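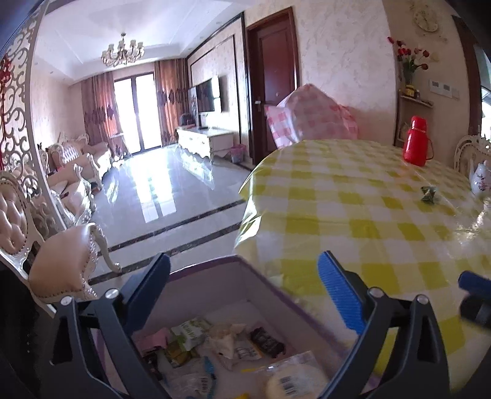 El autobús de Pralberg salía a las seis menos diez y tardaba dos horas en llegar a Goseck, cuando no había nieve. Ella se sentó en la tercera fila, al lado de la ventanilla, con la bolsa encima de las rodillas. Dentro llevaba la llave de la casa de su padre, un jersey, los papeles del notario y un bocadillo que no pensaba comerse.

La casa estaba vendida. La había comprado la empresa Gruber, la del aserradero, para alojar a los conductores en temporada. Pagaban poco, pero pagaban en mayo, y su hermano había dicho que con eso bastaba. Su hermano vivía lejos y decía esas cosas por teléfono.

El conductor paró en el cruce de la cantera y subió un hombre mayor con un reloj de pared envuelto en una manta. Había sitio de sobra, pero se sentó a su lado.

– Es un Plorkix – dijo él, señalando el bulto –. Ya no los hacen.

Ella conocía la marca. En la cocina de su padre había habido uno, con la esfera amarilla, que adelantaba cuatro minutos al día. Su padre lo corregía cada noche antes de acostarse, subido a una banqueta. Nunca quiso llevarlo a arreglar. Decía que cuatro minutos no eran nada y que así se acordaba de cerrar el gas.

– ¿Funciona? – preguntó ella.

– Adelanta.

El hombre lo había comprado en Pralberg por 40 coronas. Había pedido 58 el vendedor, y él había dado dos vueltas a la plaza antes de volver con el dinero justo en la mano. Lo contó despacio, con todas las calles. Después se quedó dormido.

La carretera seguía el río hasta el túnel y luego subía. En las curvas, el reloj se inclinaba hacia ella y ella lo sujetaba con el codo. Por la ventanilla pasaron la gasolinera cerrada, el depósito de agua, los almacenes de Gruber con los troncos apilados hasta el tejado. Cuando era niña, el viaje se le hacía interminable y su padre la entretenía preguntándole qué había detrás de cada curva. Si acertaba, le daba un caramelo de anís. Ahora acertó casi todas.
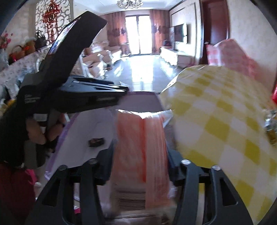 ¿Por qué no se había llevado ella el reloj de la cocina? Porque el día del entierro, cuando fue a descolgarlo, ya no estaba, y en la pared solo quedaba el clavo.

Entonces no preguntó a nadie. Pensó que lo habría cogido su hermano, y su hermano pensaría lo mismo de ella. Desde aquel día no habían hablado del asunto.

Llegaron a Goseck con la luz ya baja. El hombre se despertó solo, recogió la manta y le pidió que le aguantara el reloj mientras bajaba los escalones. Pesaba más de lo que ella recordaba. Por un lado se había soltado la tela y se veía un trozo de la esfera. Era amarilla.

– ¿Vive usted aquí? – preguntó ella.

– En la calle del molino, en el 177. Al fondo.

Ella le devolvió el reloj. El hombre le dio las gracias y echó a andar por la acera con el bulto apretado contra el pecho. El autobús dio la vuelta en la plaza y se marchó vacío.

La casa de su padre estaba en la dirección contraria. Sacó la llave, miró la hora en la torre y se quedó un momento parada. Luego se colgó la bolsa del hombro y fue hacia la calle del molino.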